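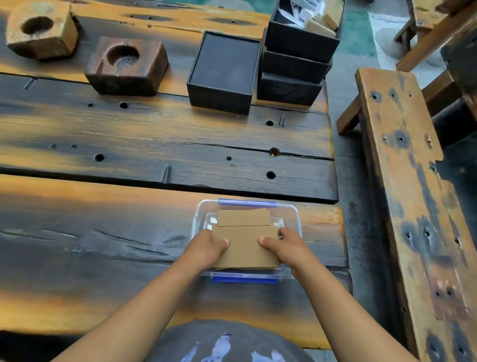
Filed under: Cards & Other Bad Habits

OK quick one, I have to be out the door by six and if I don't write this up now I'll never do it.

Played the August tournament at the Lindance. First live poker in over a year. For anyone new here (hi), the Lindance is the card room over the bowling alley in Serncombe, and it's the only place within an hour of me that spreads anything other than pull tabs. Carpet from another age. Good chairs though. Somebody finally bought good chairs.

Buy-in is $70 now. It was less last time. You get 3,000 in chips, which sounds like a lot when you're in the line and feels like nothing by the second break. Blinds went up every twenty minutes. I had read fifteen on the flyer so that was a nice surprise, and then they cut it to fifteen after the first break anyway. So the flyer was right, sort of.

Nine-handed tables. I'd forgotten how slow nine-handed is when you've been playing six-max on your couch. You fold. You fold again. You look at the TV. Somebody tells you about their boat. You fold. I got maybe four playable hands in the first hour and one of them was pocket deuces under the gun and I folded those too, and then the flop had a deuce on it and I made a face. Live poker, people can see your face. Have to keep relearning that.

My table. Su on my left, which was bad luck. I drove there with Su! We'd spent the whole ride saying I hope we don't draw the same table, and then the same table, and then her with position on me all night. Su doesn't bluff much but she calls, and she calls light, and she does it fast, like she's swatting something. I have lost more chips to Su holding third pair than to anyone else alive.

Across from me was Tsung-han Tang, who some of you will remember from the old home game posts. He ran the thing out of his garage for years. Quiet player, stacks his chips in one tall stupid tower that everyone is scared to bump. He's gotten a lot better or I've gotten a lot worse. Probably both. He raised my big blind every single orbit. Every one. I let it go, I let it go, I let it go, and then I shoved on him with king-jack out of pure irritation and he folded and said "ok" and went back to his soup. They let you have soup at the table.

Hands. I'll do two and skip the rest, I know bad beat stories are boring, I skip them on other people's blogs.

Hand one. I have ace-queen of spades in the cutoff. Folded to me, I raise, button folds, small blind folds – no wait, Su was the button, so Su called. Of course Su called. Small blind folds, big blind is a guy in a fishing vest and he calls as well. Flop is queen, nine, four, two hearts. Lovely. Checked to me, I bet half the pot, Su calls, vest folds. Turn is a black six. I bet again, bigger. Call. River is the nine of hearts. So now the flush is there and the nine paired. And I checked. Just stopped. Sat there with top pair top kicker and checked like I'd been caught at something. Su bet small. I called, she had queen-ten, I win. Nice pot.

But I've been chewing on that one for days, the hand I WON. I played the river scared. Well maybe the check is fine, I went back and forth with it in the car and Su said she'd have called a bet, and then she said she would've called any bet, and then she said why are you doing this. Fair. Still. If she calls with queen-ten there I should be betting small for value and folding if she raises. I think. If you disagree leave a comment, I'm open to being told.

Hand two is the one I busted on so I'll be quick. Down to 3 big blinds. Yes. Three. I know. I'd waited too long, the thing every book says don't do. I had ten bigs an orbit and a half earlier with ace-five suited in middle position and I folded it to "wait for a better spot," then the blinds went up, then I folded the big blind to a shove from Tang, and then there I was. Shoved jack-eight. Got two callers. Flopped a jack, felt great for as long as it takes to burn and turn. Tang had pocket queens. He was nice about it. He got up and shook my hand, sat back down and the tower didn't even wobble.

So I finished out of the money by a good ways. Su cashed. Not a lot, she got her buy-in back plus enough to pay for gas and fries, and I'd like it on record that she made me eat the fries and then brought up the king-jack shove again.

Tang came in second. Lost heads up to the fishing vest. Fishing vest guy! Who'd been calling raises out of the big blind with anything all night. That's poker, or it's the Lindance anyway.

Things I want to remember for next time, writing them here so I can find them:

Eat before. The soup is not enough and it's salty.

Ten big blinds is not "waiting." At ten big blinds, I'm shoving or folding, and with an ace in my hand and it folded to me I should be shoving a whole lot more than I do. I know the charts. I had the charts on my phone in the parking lot.

Stop defending my pride against Tang. He raises my blind every orbit since I fold every orbit. The fix is to three-bet him sometime in the first hour when it's cheap, not in the fourth hour when it's my whole stack.

Bring a sweater. AC vent is right over table two.

Now the other thing. A few of you asked if I was still playing on Porkus, and the answer is mostly no. I cashed out in the spring. Nothing dramatic. It's a play-at-home app with a pig in a visor on it, small stakes, fine for what it is, and I was just playing it at dumb times. In line at the pharmacy. During a movie I'd paid for. I had it open at a red light once and that was when I thought, hm. So I took the money off (it wasn't much, it was a pair of shoes) and deleted it and I haven't really missed it. What I missed was the cards part. The shuffling noise. So, the Lindance.

The thing about the live game is it costs me an evening and a fixed amount of money and then it's over and they turn the lights up. I put the $70 in an envelope beforehand, I leave the bank card at home, and when the envelope is gone I'm a spectator. The Lindance does have an ATM by the stairs. It charges a ridiculous fee and I've decided to think of the fee as a guardrail. Su does the same envelope thing, only hers has a sticker on it.

I do think it made me play tighter than I should, though. Knowing there's no rebuy. They do offer a rebuy in the first hour and half my table took it, vest guy took it twice I think, and there's no question those people were playing looser and having more fun early on. You can't win a fast tournament protecting your stack like it's an egg. But I'd take being a bit too tight over the red light thing any day, so the envelope stays and I'll just have to get braver inside of it.

What else. Dealers were good. One was brand new and misdealt twice and everyone was decent about it except one man at the next table who I won't describe, he knows. Tip your dealers. They moved the smoking area around back so you don't have to walk through it to get to your car anymore, big improvement. Bathroom still has the one tap. Parking was a mess as there was a league night downstairs, and for the whole final hour you could hear pins going over through the floor, and every time there was a strike the guy on my right said "nice hand." It was funny for a while. Then it wasnt and then it was again.

Next one's in the fall, they hadn't put the date up when we left. Same buy-in I'm told, and there was talk at the cage of deeper starting stacks, which I'd love. 3,000 goes so quick with those levels. You get one real decision and then it's bingo. If you're local and want to come, say so in the comments and we'll figure out a ride. Su's car has room and she's a better driver than me. You will have to hear about the king-jack.

Oh and Tang says he might start the garage game back up once it cools off. Small stakes, bring a chair. He said "might" so don't go emailing him. I told him I'd bring the good cards, the plastic ones, if I can find which closet they went in. One deck is missing a seven, I remember that much, so I may have to order a new one.

Right, it's ten till. I still haven't found my shoes. Will fix the typoes later.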